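Washing a big linen tablecloth before sewing, or not?
Forum: Sewing for the home > Fabric care

marelka_k
July 11, 2022
Hello all. I am new in this forum but I have read it for a long time. I have a question where I find different answers everywhere, so I hope you have experience with it.

I bought linen from Rerholm, the medium weight, to make curtains for the living room and one tablecloth for my mother-in-law. The paper that came with it says "pre-softened" but it does not say if it is pre-washed. I wrote to the shop and they answered me that it is "ready to sew". This is not an answer, I think.

My problem is that I have only a small washing machine. If I put the whole length in it, the linen has no room to move and I am afraid it gets those hard creases that never go away. If I cut it first, the pieces may shrink differently and then my curtains are not the same length. What do you do?

pintuckpat
Wash it. Always wash it. "Ready to sew" means whatever the shop wants it to mean. I had curtains come up two inches off the floor after the first wash and I looked at that gap for years.

Overlock or zigzag the raw ends first or you will be pulling string out of your drain.

Dobbin
I'm going to disagree with Pat. Curtains in my house get washed maybe once in four years. I cut long, sew a deep hem, hang them, and if they shrink I let the hem down. Unwashed linen is so much easier to cut straight. Once it has been through the machine it goes all over the place and you spend an evening chasing the grain.

For the tablecloth, yes, wash first. Somebody will spill wine on it.

pintuckpat
A deep hem that has been let down shows the old fold line forever, Dobbin.

Dobbin
Not on mine. Steam and a bit of white vinegar on a cloth.

marelka_k
Thank you both. I understand the idea of the deep hem, but my curtains will hang in a room with a dog, so they will be washed more often than once in four years!

I should explain better how I work, because maybe the mistake is already there. I do not have a cutting table. I lay everything on the floor, I smooth it from the middle to the outside with my hands, and then I look where the creases are going. With my last project, it was a green bedspread, I did it so, and I could not get it flat. I smoothed one side and the wrinkles walked to the other side.
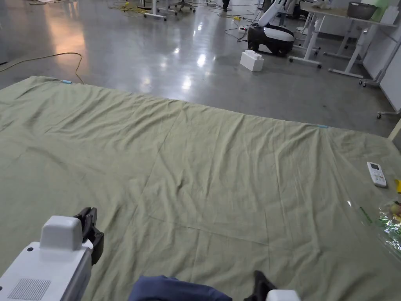 I also tried to iron it in parts, but when I finished one part the next part was already creased from my knees. So my second question is, do you iron the big pieces before you measure, or do you measure with the creases and hope?

Killian Caron
I make table linen for two restaurants and I sew under my own name, so I use it here too. Some notes.

Ironing before measuring is necessary. Creases eat length. On a large cloth you can lose enough that the hem is visibly uneven, and it looks like bad sewing when it is only bad pressing.

Iron it while still damp. Linen that is fully dry will fight you. If it has dried already, spray it, roll it up in a towel and leave it for 20 minutes.

About the machine: take the fabric to a laundromat and use one of the big drums. One trip, whole length, warm water, no spin or the lowest spin. Hang it over a door or a railing while it is still heavy with water, the weight pulls most of the creases out for you.

Dobbin
Fair enough, the laundromat is a good idea. I still wouldn't bother for curtains only.

quiltinbea
Does anybody else iron on the floor? I put down an old wool blanket folded double and press right there on top of it. My late aunt taught me. Put something under the blanket if you have a varnished floor, the steam will leave a white mark.

pintuckpat
Bea, my back hurts just reading that.

quiltinbea
Kneeling pad from the garden center!

thimble_ro
What about the color? I have some dark Zaugg linen and the care label says cold only. Mine bled like crazy the first time, the rinse water looked like tea. If marelka's is natural or white then no worry, but for anybody reading this with a dark one, wash it alone.

marelka_k
Mine is natural color for the curtains and white for the tablecloth, so I think I am safe. But thank you, I did not know that about the dark ones.

Killian, one question about the wet hanging. If I hang it over the door, do I not get a crease on the place where the door is?

Killian Caron
You do, but it is soft and goes away with the iron. If it bothers you, put a rolled towel along the top of the door so that the fold is round. And hang it with the grain straight, both edges level. If it dries crooked you will have to wet it again.

pintuckpat
Agree with all of that. And cut by pulling a thread, not by laying a ruler on it. Snip the selvage, find one thread, pull it gently until you see a line across the fabric, cut along the line. Slow but it is the only way I get square corners.

Dobbin
We agree on something at last. Pull a thread, every time.

marelka_k
I went to the laundromat with both pieces. Warm wash and the lowest spin, as Killian wrote. The curtain linen became shorter, I measured before and after, so "ready to sew" was really not true. The tablecloth linen changed very little, which I do not understand because it is from the same shop.

Now they are hanging over the doors and the dog is very interested. I will try the thread pulling tomorrow on a small piece first. Is it normal that the thread breaks all the time? I tried a little on a corner and it broke after the length of my hand.

thimble_ro
Normal. Cut up to where it broke, pick up the same thread with a pin and go on.

quiltinbea
Rub a bit of dry soap on the thread, it slides better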